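Eltum (demonstration collection)

Eltum is a collection of recorded robot demonstrations, gathered so that a learning system could be taught to handle objects by copying a person. It was put together by Galter, a small firm working out of a former dye works in Arboleda, under the direction of Amra Ristić. The collection is often cited as proof that small teams can gather useful training material on a modest budget. The evidence for that claim is thinner than its supporters tend to suggest.

Background

Galter had earlier sold a sorting arm called the Uvulov, which followed fixed instructions and coped badly when parts were moved. Ristić proposed replacing the instructions with examples. An operator would guide the arm through a task, the movements and the view from the wrist would be stored together, and a program would later be trained to produce similar movements from similar views.

The first version was released on 2021-01-01 and held 900 demonstrations. A second release brought the total to 1698. Galter's announcement called this "broad coverage of everyday handling", although 590 of the recordings came from a single bench and a single operator, Macario Camacho.

Method

Each session lasted 30 minutes. The operator repeated one task, putting the objects back by hand between attempts. Attempts judged to have failed were removed the same evening. The rules for what counted as a failure were not written down until the February after the first release, and it is unclear whether the earlier recordings were ever checked against them.

The wrist view was chosen because it stays close to the point of contact. It also has well-known weaknesses. Large dark objects can fill much of the view, fast movement blurs the rest, and a shiny rim may be the only thing that stands out clearly. Galter kept blurred recordings on the grounds that the finished system would have to cope with blur as well. Critics have replied that this was never tested, and that it saved the firm the cost of recording again.
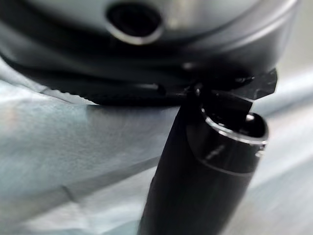
Reported results

Galter stated that a system trained on Eltum could repeat most of the recorded tasks. The trials were run by the firm's own staff, on the same benches and with the same objects. Marisol Villca, who tried to repeat the work elsewhere, found that performance fell sharply when the cloth under the objects was changed. Anselmo Guzmán, a co-author of the original report, blamed differences in lighting. He did not publish measurements.

Marisol Arango has argued that the number of demonstrations is a poor guide to their worth. In her view, many of the later sessions are near copies of earlier ones and add little for the system to learn from. Galter has disputed this but has not released the session notes that would settle it.

Availability

The recordings may be requested from Galter for research use. The rejected attempts were deleted and cannot be obtained.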